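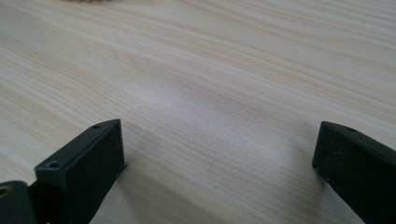 The grain on one of the pale tabletops at Bokwood, up close

So we finally made it to the Bokwood open day! I've been meaning to go for years (my sister-in-law went in its second summer and came home with a bread board I've been jealous of ever since), but it always fell on a weekend when we were somewhere else. This July it landed on a free Sunday, so we packed sandwiches and drove out to Sturau with the windows down and the map upside down on my lap.

Parking is in the field behind the old dairy. Two dollars, cash only, and wear real shoes, the ground is lumpy. From there you follow the painted arrows past the log yard, and that was where I lost my husband for half an hour. Every log has a number sprayed on the end. He took a liking to 774, a huge old ash with a bend in it, and had a long talk with a man in the yard about whether you could get a table out of it. You could, apparently, but not a straight one.

The tours leave on the hour from the big green doors. Ours was led by Gerd Lindemann, who has worked at the mill for 39 years and talks with his hands the whole time. He took us through the saw hall first (they switch it on for a few minutes, cover your ears) and then into the drying sheds, which I liked best. It smells wonderful in there, like pencils and warm bread. The boards sit stacked with thin strips between them so the air can get through, and he told us a thick plank can stay put for years before anyone is allowed to touch it. I can't leave a cake alone for twenty minutes, so I was impressed.

After that comes the finishing room, with the tabletops. I ran my hand over every single one. I'm a sucker for pale wood, and there's something about those wavy lines that I could look at all day. Gerd said most people now ask for darker stains and he thinks it's a shame. I'm with Gerd. Prices start at 1,000 for a small kitchen table and go up pretty fast, and the one I wanted was 2,000, so I bought a spoon.

Lunch! There's a food tent next to the pond, and the line for the Ionescu family's grill went all the way back to the ducks. We gave up on that and ate our sandwiches, then went back at three when it had died down and had the peppers and sausage anyway. Worth it. The lemonade was too sweet for me but the kids at the next table were on their third.

In the afternoon Róisín Ó Gríofa was doing spoon carving under the walnut tree. You can sit in for free if there's a stump open, and she's very patient with beginners. Mine came out more like a shoehorn, but she showed me how to turn the blade so it stops digging in, and I got a few nice long curls off it before my thumb gave out. A local band called Velelano played on the back of a hay wagon from four o'clock, accordion and two fiddles, and a good crowd of people danced in their socks.

A few tips if you're going next year: get on the eleven o'clock tour, the later ones fill up. Bring cash for everything. The restrooms by the office are much nicer than the ones by the field. And if you want offcuts, go early, the good bins were picked over by noon and all I found was a bag of kindling and one nice piece of cherry that's now holding the bathroom window open.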